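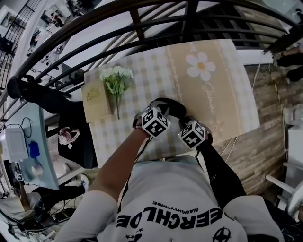
Ticket 3644
Product: Flultis wrist tracking kit, two-cube set with head camera
Customer: Skurnport
Opened by: Abena Nyarko
Assigned to: Darren Hollis
Status: Open (reopened once)
Priority: Normal, customer has asked for High

Subject: Left wrist pose jumps when both hands are close together

Abena Nyarko
We are in the trial period with the two-cube kit and I need to decide whether to keep it. The product page says the wrist pose is "continuous through natural two-handed work." We don't see that. When the hands come together over an object, the left wrist pose jumps sideways, stays there for a bit, then snaps back. The right one does it too, less often. The still attached is from the head camera during one of our tabletop takes. Both hands on a black rounded object, cubes on the backs of the wrists, small table, checkered cloth. I don't consider that an exotic task. Session log is attached as well, 1296 frames. Please don't send me the quick start guide, I have read it.

Darren Hollis
Hi Abena, thanks for the log and the still. Could you confirm three things for me:
Firmware on the head camera
Whether the cube IDs in the config match the cubes on each wrist
Whether you ran calibration after the straps were tightened

Light on the printed faces can also cause what you describe, so a word on your lighting would help.

Abena Nyarko
Firmware is the one it shipped with. The updater says there is nothing newer. IDs match, I checked by holding up one wrist at a time. Calibration was done after strapping, by Sum-yee Ho, twice, and the numbers came out nearly the same both times. Lighting is ordinary indoor lighting and I am not going to build a photo studio for a kit that is sold for use "in any room."

Darren Hollis
Understood. I've run your log through our viewer. The detector reports good corners on the left cube right up to the jump, then picks a different solution for the same face. It's a known ambiguity when only one face is well seen and it is close to square-on to the camera. The pose can flip between two answers that fit nearly equally well.

Suggested fix: in settings, turn on temporal smoothing and set it to 2.

Abena Nyarko
Turned it on. The jump is now a slide. It goes to the same wrong place, only slower, and takes longer to come back. For my purposes that is worse, as the old version was at least easy to spot and throw out.

Known ambiguity where? I went through the product page and the manual and did not find it.

Darren Hollis
It's in the developer notes, not the manual. I've asked for it to be moved. Please set smoothing back to 0 for now.

Can you tell me whether the forearm is bare or covered under each strap? In the still the left arm looks bare and the right has a black sleeve on it.

Abena Nyarko
Correct, left is bare, right is in a sleeve. Are you going to tell me it's the sleeve?

Darren Hollis
The opposite, possibly. A strap tends to creep less over fabric than over skin, and your worse side is the bare one. If the cube rotates a little on the wrist after calibration, the offset we apply is off, and the solver has less to go on when it has to choose. I'd like one take with a sleeve on both arms, and one with the sleeve swapped to the left. Same object, same table, no other changes.

There is also something on the left wrist just below the cube, a thin dark band. Please take it off for the test if it comes off. If the strap is sitting partly on it, the cube can rock.

Adom Adjei (Skurnport)
Taking over the testing from Abena. Results:

Take A, sleeve both arms, no band: left jumps 9 times
Take B, sleeve on left only, no band: left jumps 8 times, right jumps 6 times
Take C, as in the original still, band left on: left jumps 17 times

I counted a jump as anything over your own stated limit between two frames. Takes are all the same length as the first log. So the strap theory gets you part of the way. It doesn't get you to "continuous."

Darren Hollis
Thanks Adom, that's a useful set. So the strap and band account for a good share on the left, and what remains is the flip. Passing this to Uyên Quách, who works on the solver.

Status changed to: Waiting on engineering

Uyên Quách
Looked at all four logs. Darren is right about the flip. In most of the remaining cases the hands are low and close to the body, the camera is looking almost straight down, and the top face of the cube is the only one with usable corners. There is a setting called face_prior that makes the solver prefer the answer consistent with the last good two-face view. It is off by default because it costs some frame rate. Please try:

face_prior = on
smoothing = 0
min_faces_init = 2

Start each take with both wrists held up and turned slowly, so that it gets a good two-face view before the hands go down.

Adom Adjei
Tried it. Left jumps 1, right jumps 0 over the same length. Frame rate dropped, as you said. I would call that usable.

Then I ran a longer take, 1953 frames, with the person reaching to the far side of the table and back. Left jumps 3, and all three came right after one wrist had been under the other arm and out of view. So when it loses the cube completely and gets it back with one face showing, it is guessing again.

Uyên Quách
Yes, that is what I would expect. After a full loss the prior is dropped. We can hold it for longer but then a real fast movement could be rejected. I have a test build that lets you set the hold time. I won't promise it solves every case. Link sent to Adom by email.

Darren Hollis
Closing this for now as there is a working configuration. Please reopen if needed.

Status changed to: Solved

Abena Nyarko
Reopening. A working configuration that needs a hidden setting, a lower frame rate, a warm-up motion before each take and an unreleased build isn't what I was quoted. I looked at the Grelau unit before this one and passed on it over price, and I am now less sure about that. I need the following in writing before the trial ends:

1. Frame rate we can expect with face_prior on
2. Whether the hold time setting will be in a normal release, and which one
3. A corrected line on the product page, or an extension of the trial until the product does what the line says

Adom's view is that the hardware is fine and the defaults are bad. Mine is that I am paying for both.

Darren Hollis
24 December 2021

Abena, fair points. On 1, Uyên is measuring it on the same camera model as yours and I'll post the figure in this ticket. On 2, it's planned but I don't have a release number I can give you. On 3, I've extended your trial myself by a month, and the page wording is with the people who own it. I have also sent out a pair of the wider straps at no charge, since the creep on bare skin was real in your takes.

Adom Adjei
Hold time build installed. First try at the suggested value: far reach take, left jumps 1. Second try, same value, left jumps 2. Will rerun when the straps come, and on Sum-yee's wrists as well, which are narrower. Logs attached.

Status: Open, waiting on customer and engineering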